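The Sorting Table in Fusville, News for Members
2025-12-30

Many of you asked what happens with the small items which come to us in the mixed boxes. I will try to explain it, as I have done this work since May and I now know it quite well.

The large things are easy. A lamp or a chair goes to the shelf in the Stiltow store on the same day. With the small things we are slower. Last month we received 468 of them, and more than 300 came without any package or paper. They are cases, pouches, little bottles, and parts which belong to something else.

We put them in the gray metal bins, only a few pieces at one time. Before, we filled the bins to the top, and then small bottles were lost under the bags for weeks. Now each person takes out one piece, opens it if it can be opened, and decides where it goes. Pouches must be checked inside, also the flat ones. I found 2 keys in a pouch from the Pludell collection, and the owner was very happy to have them again. 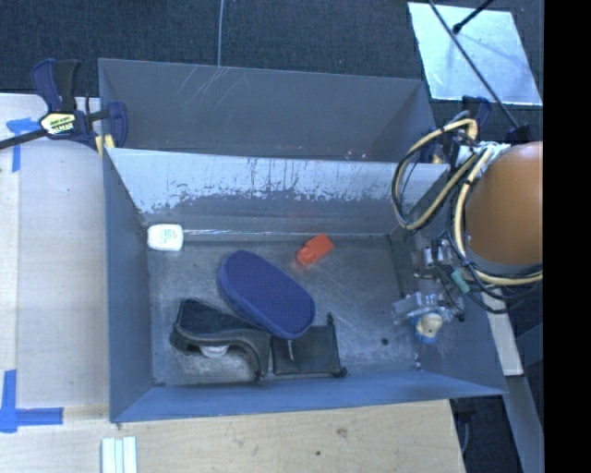
Hard cases for glasses or pens are popular and they sell quickly, so please do not throw them away when they are empty. Little plastic bottles are more difficult. If the label can't be read, we do not sell the bottle, even if it looks clean. Black things should be put apart from each other, please, as a dark pouch beside another dark object is easy to miss when you work fast.

The bins from the Mridha workshop have many scratches already, but they are strong and we will keep them. The next sorting evening starts at 7. Please bring your own gloves, in your size, and come by the side door.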